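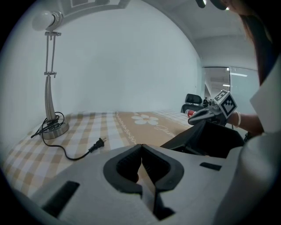
1/ We live in Indach since April and I still learn how to buy bread here. The bakery Söderlund opens early, and after 30 minutes the dark rye is gone.

2/ My neighbour's advice: order the evening before, by telephone. I was afraid of the telephone – my accent is strong – but the lady only asked "sliced or whole?"

3/ One rye loaf lasts us three days. I keep it in a cloth, never in the fridge. 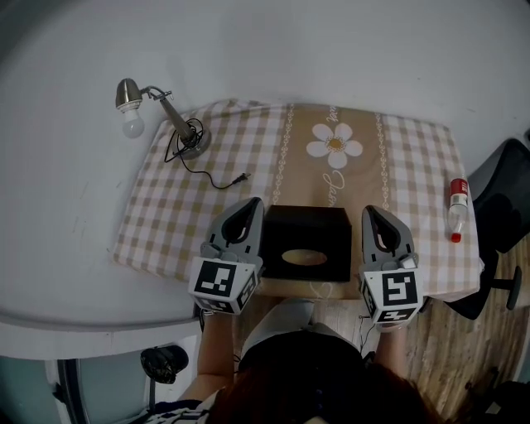
The checked cloth with the daisy.

4/ Next I want to try the mill shop in Otia. Does anybody know if they sell small bags of flour?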